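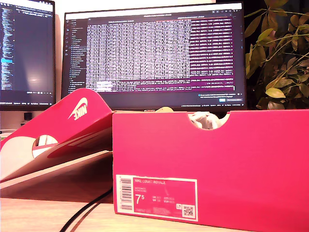 Shoebox on the desk, label end facing out, terminal output behind it.

February, 3:40 pm

Working on the handling rules for boxed goods with retail labels. Darmawan Jugah wants them settled before the Genadik cell gets its next software drop.

Rules as they stand:

Label end toward the reader. The 1D barcode is the record of truth. The QR code is read second and logged, never used to overwrite.

Lid state gets its own field (on, open, absent). An open lid means no suction pick from above, and the box goes to the manual lane.

The hand-hold cutout is not a grasp point. Skenov's draft allows it for boxes under 2 kg. I would strike that. Cardboard tears there and we have no test data either way.

Stop before reaching into any open box. Solveig Lundgren asked for this after the Tjoa trial, and I agree with her wording: full stop, person confirms, then resume.

Went through the trial log for lid state. 3668 picks, 32 with the field left blank. Almost all of the blanks come from the old config — the one Cemov shipped with lid state optional. It should be required, and a blank should fail the pick.

Open: half sizes. On a label like this one the 5 in 7.5 is a small superscript, and our text check could drop it and store 7. Proposed rule: never take size from printed text alone, look it up from the barcode. Solveig to comment.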